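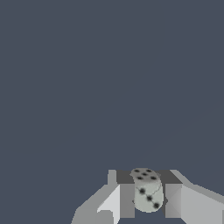

Dellirar Granular Potash, 25 kg bags and bulk totes

I've been selling potash out of our shed at Covholm for long enough to know that most of you already have a favourite, and that favourite is whatever your dad used. Fair enough! But Dellirar is the one I put on my own hay ground, so I'll tell you what I like about it and what I don't, and you can make up your own mind.

It's a muriate of potash, the reddish kind, screened to a coarse granule so it flows through a spinner without bridging up in the hopper. I ran it through my old Brophy spreader last fall (the one with the dented cone, if you've ever borrowed it) and didn't have to get down and poke it once. It's a bit dusty at the bottom of the bag. I've told the supplier so, and Nayeli Carhuamaca over there tells me they've changed the screen, so let me know if yours is any better.

What it's good for

Alfalfa, mostly. Alfalfa pulls potassium out of the ground like nothing else, and if you've been taking two or three cuts a year and hauling it all off the place, you're probably running lower than you think. It does a nice job under potatoes and corn silage as well. I wouldn't bother on heavy clay until you've got a soil test in your hand, as plenty of our clay has lots of K already and you'd just be spending money.

Don't put it down the row with the seed, please. It's a salt and it'll burn. Broadcast it or band it well off to the side. If you grow tobacco or berries or anything else that sulks around chloride, ask me about the Wundeo sulphate instead. It costs more but your plants will thank you.

How it comes

Bags are 25 kg, 40 to a pallet, wrapped. I'll break a pallet, no trouble, and the smallest order I'll take is 2 bags. Totes come with a bottom spout and you'll need a loader with forks. Bulk by the truckload has to be booked ahead, and in April I'm flat out, so ring early.

Price at the shed is $46 a bag. Delivery is free on orders over $400 if you're on our side of the river, and otherwise I'll work it out with you over the phone. Bring the totes back in one piece and I'll knock the deposit off your next order.

Storing it

Keep it dry! It'll suck moisture out of the air and set up like a brick, especially once a bag's been opened. Up on pallets, tarp over top, away from your good tools, because it's hard on steel. Wash the spreader out the same day you use it. I learned that one on a set of bearings.

Ordering

Call the shed in the morning and you'll get me, or Elikem Lamptey in the afternoon. He knows the rates better than I do, so if you've got a soil report, email it in with your field sizes and he'll go over it with you before you buy anything. Pick-up is round the back, by the scale. Cash, cheque or e-transfer are all fine.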